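To: Residents list, Gremura House
From: Stelios Balaskas, Residence Office
Subject: Re: Quiet hours and room storage in September

Dear residents,

Thank you for the replies received so far. I am responding to the following message, as several of you raised the same point.

> The notice says that food may be kept in bedrooms "in suitable containers." Could the office say what is suitable? On the Drudon side we were told last year that only the kitchen lockers could be used. Also, do quiet hours start at 10 or at 11 during the first month?

Quiet hours begin at 10 p.m. throughout September and end at 8 a.m. The later start applies only from the following month. This covers both wings, the courtyard and the Triantafyllou reading room.

With regard to food, the rule given to Drudon residents last year has been withdrawn. Dry, sealed items may be kept in bedrooms in a storage box. Fresh food, open packages and anything requiring refrigeration must remain in the kitchens. Kitchen lockers are still assigned by room number, and keys may be collected from the front desk.

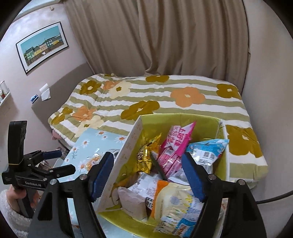
Packaged snacks in a green storage box.

Please note that the two wings hold 285 residents between them, and the laundry schedule has been revised accordingly. Groduma wing residents should consult the sheet posted by the elevator before booking a machine. Bookings made under the old schedule will not be carried over.

Further questions may be sent to this list or brought to the office.

Sincerely,
Stelios Balaskas
Residence Office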